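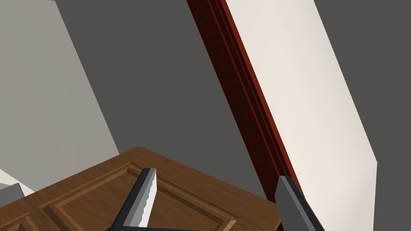

Wood-grain paneled door

Were you at the Parry Bridge sit-in? Come talk to me

Posted 17 Oct 2019 by Mared Eynon, Skomance

Hi! I'm Mared, I make audio stories for Skomance, and I'm looking for 12 people who were on or near the Parry Bridge in Flelcombe the night of the sit-in this past May. If you sat down, stood up, drove the bus that got stuck, wore a uniform, sold people water, or watched the whole thing from your kitchen window with your arms folded, I want to hear from you.

I wasn't there. I was two states away at my cousin's wedding, following it all on my phone under the table (sorry, Beth), and by the time I got home everybody already had their version. I've been hearing those versions ever since, at the bus stop and at the dentist and once through the wall of a changing room, and they don't match. Some people say the police gave a warning and some people say they never heard one. I've been told the singing went on past midnight and I've been told there was no singing. The coverage at the time was mostly one clip, the one of the young guy being carried off by his arms and legs, played over and over, and I'd like to make something longer and slower than that.

So the series is called Ramance, it's going to be six episodes, and each one stays with a couple of people for the whole evening. No narrator telling you what to think every thirty seconds. I'll be in there a little bit, because somebody has to say what time it is.

What you'd be doing

Two conversations with me, recorded. The first is long, usually a couple of hours with a break, and I'll ask you to start with your day before the bridge, what you ate, who you were texting, whether you had planned to go. The second is shorter and happens after I've listened back and come up with all the questions I should have asked the first time. If you're up for it we might also take a walk over the bridge together with the recorder on, but that's optional and plenty of people would rather not go back there. I get it.

We pay $100 per person once both conversations are done. It's the same amount for everyone, including city employees if their department lets them take it. You don't have to agree with me, or with the sit-in, to get paid. Parking and bus fare are on us too, just keep the receipt.

Who I'm hoping for

You need to be 18 or older now. If you were 17 in May and have had your birthday, great, come on in. You need to have been close enough to see or hear something yourself, so not just the clip. You don't need to be a good talker! Some of the best tape I've ever recorded came from people who told me up front that they had nothing to say.

I already have a fair number of students and people from the organizing side. I'm short on people who live on the east bank, people who were working that night (nurses going on shift, delivery drivers, anybody from the diner), parents who came down looking for their kids, and police officers, serving or retired. I know that last one is a big ask. Call me anyway and we can have a conversation with nothing recorded and nothing written down, and you can decide after that.

If you were arrested and your case is still open, please talk to your lawyer before you talk to me. I mean it. I can't protect a recording from a subpoena just by wanting to, and I'd much rather wait for you until next year than have you end up in trouble over a podcast. Tell me you're interested and I'll put you on the later list.

Names and privacy

First name only is fine, and a different name is fine too. We can change how your voice sounds, although I'll warn you it makes everyone sound like they're talking from the bottom of a well, so some people hear the test and change their minds. You get to hear your own section before it goes out. You can pull out any time up to that point without giving me a reason, and you'd still be paid for the conversations you did. You can't rewrite what someone else said about the same ten minutes, though, and there is going to be some disagreeing.

Recordings live on a drive at our office and two people can open them, me and Gwion Yorath, our producer. Gwion also does the scheduling, so it's likely to be him who calls you back. He sounds very serious on the phone. He's lovely.

Where and when

We record at Skomance, 549 Parry Street, upstairs. There's an elevator but it's slow, so give yourself a few extra minutes. Evenings and Saturdays are easiest for us, and I can come to your home or a library room if that suits you better. We can do Spanish with an interpreter; for any other language, ask and I'll see who I can find.

How to get in touch

Call the Skomance front desk and ask for Ramance, or drop a note through the slot at the office. Tell me your first name, the best way to reach you, where you were that night in one or two lines, and anything that would make the interview easier for you (a friend in the room, a dog, frequent cigarette breaks). Please don't send me your whole story yet! I want to hear it fresh.

If you have video or pictures from that night, hang on to them, don't trim or edit anything, and bring your phone along when we meet.

I'll keep taking names until the spots are full.

Mared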